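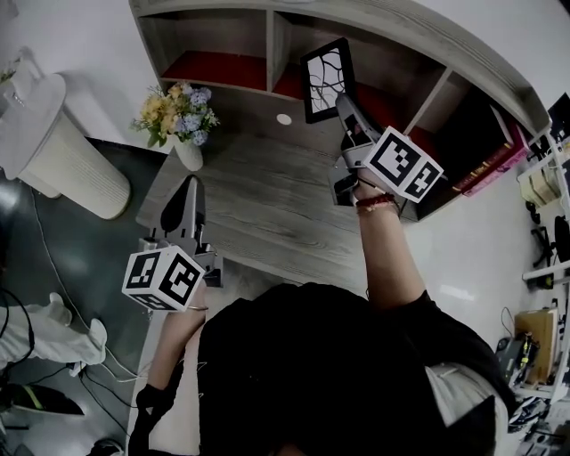

Gray wood-grain desk with the curved shelving along the far side.

4 min read

I do this walk-through of our rented office every August, and this year I finally typed up my comments so they don't live on the back of an envelope. We're on the upper floor of the old Gimard building in Sturkcombe, a small place with more extension cords than it deserves. Borrow whatever you like and skip the rest!

DOORS AND WAY OUT

[x] Front door opens fully from inside without a key
Fine. It sticks a bit in humid weather, so I gave it a good shove and then a second one to be sure.

[x] Back stairs clear from top to bottom
They are now. I moved two boxes of catalogs and a folding chair (mine, sorry). Please don't park things on the landing, even for an afternoon.

[ ] Exit sign lit
Nope. The one by the kitchenette is dark again. I wrote to Cormier, who look after the building, and they're sending a new battery pack. I'm leaving this box open until I see it glow.

DESKS AND SHELVES

[x] Shelving steady, nothing heavy up high
I wiggled every unit in the place. The tall one next to the printer had a loose bracket, which took me one screwdriver and a lot of muttering. Binders go on the bottom, light stuff on top.

[x] Desk edges smooth, no splinters or lifted trim
One corner near the window was catching sleeves. I've taped it for now and it needs a proper dab of glue.

[x] Drawers close all the way
I have walked into the open bottom drawer of the filing cabinet three times this year, so I checked that one twice.

CORDS AND POWER

[ ] No power strip plugged into another power strip
Found one! Behind the copier, naturally. I unplugged the second strip and ordered a longer one, and until it comes the label maker is going to have to share.

[x] Cords off the floor where people walk
Much better than last year. The cord cover from Grovton is ugly but it stays flat, and I've stopped tripping on my way to the coffee.

[x] Space heater put away
It's in the closet with the cord wrapped. It pulls 2000 watts on high, so when it comes back out it gets its own wall outlet, please and thank you.

FIRE STUFF

[x] Extinguisher gauge in the green
Yes, and the pin is in. The tag number ends in 657 if you need to match it to the sheet on the clipboard.

[x] Smoke alarms tested
Loud as ever. Warn the folks downstairs first, I forgot and got a visit.

FIRST AID AND KITCHENETTE

[ ] Kit fully stocked
We're out of the medium bandages and the burn gel expired. I put 10 dollars of petty cash toward bandages and I'll get the gel on the next supply order.

[x] Fridge clean, nothing growing
I threw out a yogurt. If it was yours, I did you a favor.

[x] Hot water not scalding at the sink
Still a little warm for my taste, but okay.

STILL OPEN
Exit sign battery
Longer power strip
Burn gel and bandages
Glue for the desk corner by the window

Checked 29 August 2022. I'll go around again once the exit sign is fixed.

Contact | © 2022 Sturkcombe Office Notes | Back to top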